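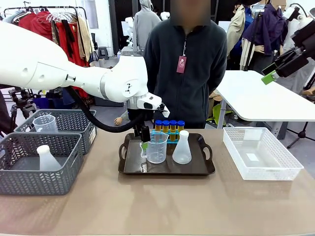
How to make nettle feed for tomatoes and beans

By Wilmer Sotelo, plot 37, Stilanach gardens

I make this feed every year from May, when the nettles are young and do not have flowers yet. It costs nothing. It smells very bad, I must say this at the beginning, so please put your bucket far from the neighbour's window.

What you need

A bucket with a loose lid
Nettles, enough to fill half the bucket
Rain water
A stone or a brick
Thick gloves
An old pillowcase for straining
A measuring beaker

Step 1. Cut the nettles

Wear gloves and long sleeves. Cut the stems near the ground and leave the roots. Do not take plants with seeds, or you will have nettles in every bed next year. I take mine behind the old Berkberg wall, in the evening, when the bees are fewer.

Step 2. Fill the bucket

Chop the stems with scissors into pieces as long as your finger. Push them down well and put the stone on top. Pour rain water until everything is covered. If you have only tap water, leave it standing overnight first.

Step 3. Wait and stir

Put the lid on, but not tight, the gas must go out. Stir every day with a stick. In warm weather it is ready in two weeks, in a cold spring it needs longer. When there are no more bubbles after stirring, you can use it.

Step 4. Strain

Pour slowly through the pillowcase into a second bucket. The wet leaves can go on the compost heap. Wash the pillowcase outside, never in the washing machine.

Step 5. Measure and dilute

The feed is strong and must be thinned. For tomatoes I mix 100 ml of feed with 1,000 ml of water. For young plants I use half of this feed in the same water. Choose a beaker with a spout and marks on the side, and keep your measuring things together on a tray with handles, it is easier to carry them to the tap.

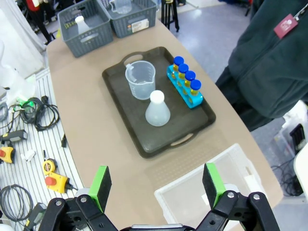
Step 6. Water the plants

Water the soil and not the leaves. Do it in the morning or after sunset, once every two weeks. Stop if the leaves become very dark and there are few flowers, because this means too much nitrogen. Beans need only a little.

Step 7. Store what is left

Keep the rest in a dark place with a clear label, away from children and animals. Mine stays good until autumn. Before using it again, shake it well and open it outside.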